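Handling Soft Things - notes for the two-arm packing project

These are my notes to go with the second half of the module, tidied up a bit from what I scribbled on the board. If you missed the session, read them before you come to the lab, and if you didn't miss it, read them anyway, as I talked far too fast in the last ten minutes.

Where we've got to. By now every group should have one arm picking up a rigid block and putting it down where it was told to. Lovely stuff, and I know it took some of you a lot of evenings. The block has been very kind to you, though. It has the same shape every time, it doesn't move when you breathe on it, and if your grip is a centimetre out it mostly forgives you. Packing material does none of those things, and that's the reason the project brief this year is built on it.

The task, in short: take a wrapped item, hold it with both arms, lift it, turn it, and set it down inside the taped area without dropping it or letting the wrap come off. The full brief from Tomás Mulligan is on the module page. Please read the scoring part twice. It's marked out of 100 and a good chunk of that is for what you write down, so a group with a modest robot and a decent log can do very well.

Why two arms?

You can do a surprising amount with one. But a gripper with a hard narrow finger pushes into soft wrap at one spot, and the item inside starts to pivot around that spot like a sign on a nail. Put a second finger on the opposite side at the same height and most of that pivoting goes away. Most of it! You still get twist about the line joining the two contacts, and you should be able to sketch that for me with the forces marked on.

The catch is that once both arms are holding the same thing they're joined to each other through it. Send the left one a few millimetres too far right and the right one feels it. With a rigid block the motors would fight and somebody's fault light would come on. With wrap you get a slow squash, the bubbles go, and your nice firm contact turns into a loose one while the joint readings still look perfectly healthy.
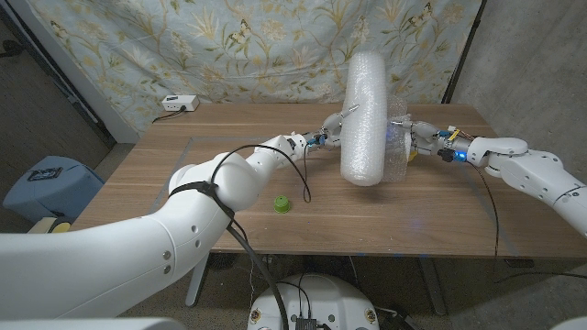
Do both arms have to move at the same speed?

They need matching speeds during a straight lift, but as soon as you turn the item one arm has further to travel than the other, so plan the path of the item first and work out each arm's motion from that.

That last bit is worth underlining. I see the same mistake every year: people write a path for the left arm, write a path for the right arm, and hope they meet. Write one path, for the object. Then each gripper's position is just a fixed offset from it. Umex calls this the object frame in its manual and the Bedorska code calls it the carry point, and they mean the same thing, so don't get tangled up in the names.

Squeeze

How hard should you grip? Hard enough to hold the weight, plus a margin, and then stop. For the rigid block we used friction coefficients out of the table in week three. Please don't copy them across. Plastic film on metal is slippery, the film also slides over whatever it's wrapped around, and that gives you two surfaces that can let go instead of one. Ní Chonaill's group last year put in a lot of careful work on the outer surface and lost the item out of the bottom of the wrap on the demo run (they took it very well and got a good mark).

My suggestion is a creep test. Close gently, lift a finger's width, wait, look at whether the item has sunk relative to the wrap. If it has, put it down, close a little more, try again. Log each try, including the rubbish ones. Last year's best log had 233 entries in it and I read every single one, mostly on the bus.

Hands versus grippers

A few of you asked whether a hand with fingers would make all this easier. Sort of. More fingers means the load is spread over more places, so each one can press less and the bubbles survive. You can also get fingertips under a loose fold and support it from below, and a simple pinch can't manage that. On the other hand (sorry) you now have many more joints to command, and the fingers block the view of the very thing you're trying to look at. If your wrist view is mostly knuckle, plan your approach from a camera further away and only use the close one to check contact.
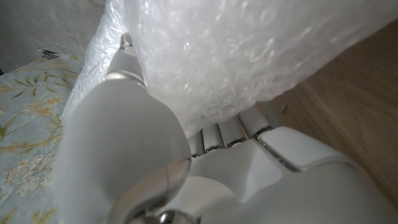

Fig. 2. White robotic hand with its thumb and fingertips pressed into crumpled bubble wrap.

Something to think about before the lab: a loose sheet has no proper edge to aim for. Clear film is horrible for depth sensing as well, it shines in some places and vanishes in others, and whatever pattern is behind it shows through. Try the Tendano depth viewer on a bit of wrap and wiggle it about. You'll see holes in the point cloud opening and closing. Averaging several readings helps a little. Working from a known shape inside the wrap helps a lot more, when you've got one.

Practical bits

Groups of 4, same as before. If somebody has dropped out and you're down to three, tell me now and not in the last week.

Check your cables at full reach before you run anything at speed. Strap them to the arm with enough slack for the elbow and wrist to go all the way round. Almost 2 in every three stoppages last term came down to a cable being tugged, which is a daft way to lose an afternoon.

Keep the stop button within reach of whoever is not typing. Announce it out loud when you're about to enable the arms - yes, even if you feel silly.

The lab is open until 6 pm, and the bookings sheet is by the door. Don't book two slots back to back if another group has none.

For next time: one page, the force sketch for a two-contact hold, with the twist axis marked, and a sentence or two on what you'd change if the item were twice as heavy. Hand-drawn is fine, I'd prefer it really. First drafts of the project plan are due in December, and I'll put up a couple of old ones so you can see the sort of length I'm after.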